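Giltwood to Start Weekly Cardboard Pickup Downtown

May 2022

Businesses in downtown Giltwood will get a separate weekly pickup for cardboard and paper beginning with the next billing cycle, the city's public works department said. The service covers the blocks between the rail crossing and the river, along with the short stretch of Manninen Street that runs behind the old post office.

Cardboard now goes into the same bins as bottles, cans and plastic tubs. Shop owners have complained for years that the bins fill up by midweek and that flattened boxes end up stacked beside them in the alleys. When it rains, the hauler will not take the wet piles, and they stay where they are until a street crew can get to them.

Under the new plan, the hauler, Plusier, will run a truck through the downtown alleys early in the morning, before delivery vans arrive. Each business that signs up will get a wheeled cart with a green lid. Larger users, including the two grocery stores and the furniture showroom, may ask for a caged bin instead.

The city signed up 36 businesses for a trial last year. Over the trial period the truck collected 3202 pounds of cardboard from the east side of downtown and 2380 pounds from the west side. The west side has fewer stores and more offices, and public works said the difference was in line with what it expected.

Boxes of all sizes are accepted as long as they are dry and empty. They do not have to be plain brown. Printed and colored boxes, shoe boxes and gift boxes may go in the same cart, and small amounts of tape and labels can stay on. Boxes with a plastic or foil lining should go in the trash.
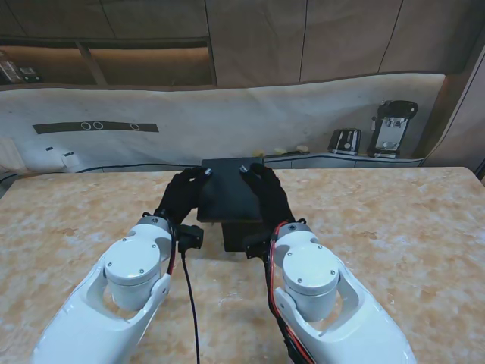 What it will cost

The monthly charge is $18 for one cart, added to the regular utility bill. A second cart at the same address is half price. Businesses that took part in the trial will pay nothing for the first two months and can keep the carts they already have.

Some tenants on Manninen Street asked whether neighbors could share a cart. The city will allow it where the shops have the same landlord and one account holder agrees to pay the bill. A sharing form is available at the utility counter.

Public works had looked at raising the general recycling fee for all downtown addresses to pay for the truck. The city council turned that down in the spring budget talks, saying that offices with little cardboard should not have to pay for a service they would hardly use. The pickup will stay optional for at least a year.

Rules for carts

Carts may be put out after closing time the evening before pickup and must be back off the alley by noon. Lids have to close. Boxes left on the ground will not be taken, and a business that leaves them out repeatedly may lose its cart.

Restaurants can sign up, but pizza boxes and produce boxes with a wax coating are not allowed. Greasy cardboard should go in the trash for now. A food waste program that would take it is under discussion, but no money has been set aside.

Parking on the alley side of Iltine Lane will be closed from 5 a.m. to 8 a.m. on pickup mornings. New signs are going up this month. Drivers will get warnings for the first four weeks and tickets after that. The loading zone at the north end of the lane is not affected.

Homes are not part of the program. Residents in apartments above the shops should keep using the shared bins, which will still be emptied on the present schedule. Anyone with a large number of boxes after a move can take them to the transfer station on the county road, where there is no charge for cardboard from city addresses.

Sign-up

Forms are at the utility counter in city hall and on the public works page of the city website. Businesses that want a cart for the first pickup need to turn in a form before the end of the month. Later requests will be filled as carts come in, and public works said the wait could be up to three weeks.

Customers who want a caged bin must also have a site visit so that the crew can check that the truck has room to back in. Visits can be booked by phone on weekday mornings.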